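Work > Automation > Interviews
3 min read

Teaching two arms to fill a tray

Monique Gautier runs data collection at Clikier, a small firm that gathers examples for other people's learning systems. Her current job is a project called Neso, which has two robot arms working side by side over a stone-patterned floor with dark red walls on three sides. A person steers the arms through a task, the joint positions and camera views are saved together, and each run becomes one example.

"The packets start flat, in two rows, and the tray starts empty," she said. "Beyond that we leave the operators to it. I don't want everyone picking them up in the same order."
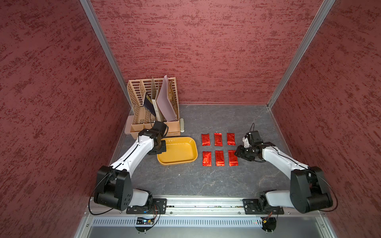
What counts as a good run

Gautier keeps more than she used to. In April her team was throwing out any run with a fumble in it, and the model trained on what was left had no idea what to do when a packet slipped.

"Now if the operator recovers, it stays," she said. "If they give up, it goes in a separate folder with a note."
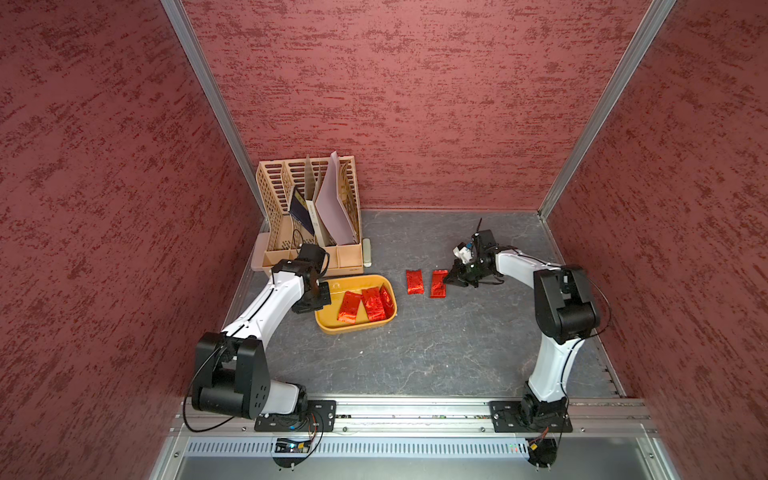
An operator works for an hour, then swaps out. Kenji Villanueva and Sille Bech do most of the shifts, and Gautier says she can tell their runs apart on playback. Bech is slower and moves one arm at a time. Villanueva uses both - he came to the job from packing orders at a warehouse. She wants both styles in the set.

The last batch had 102 runs. Nabil Majali checks each one before it is sent on, and he rejected five, mostly for dropped video.

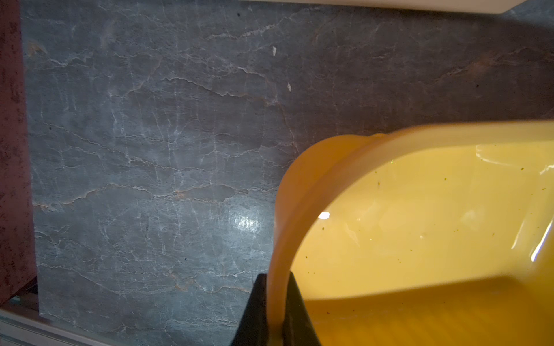

Majali spends most of his day on the close-up views, where problems with exposure show up first. A fixed camera gives him the layout, he said, but it can't tell him much about what is happening between the fingers. Glare is his regular complaint. The floor is shiny enough to throw back a bright oval patch, and something yellow and glossy close to the gripper will carry its own highlights as well. "I used to mark those as faults," he said. "Monique talked me out of it. Kitchens have shiny benches."

The next batch starts once the labels on this one are finished. Gautier has asked for two more operators, and so far she has been promised one.

Filed under: People and Machines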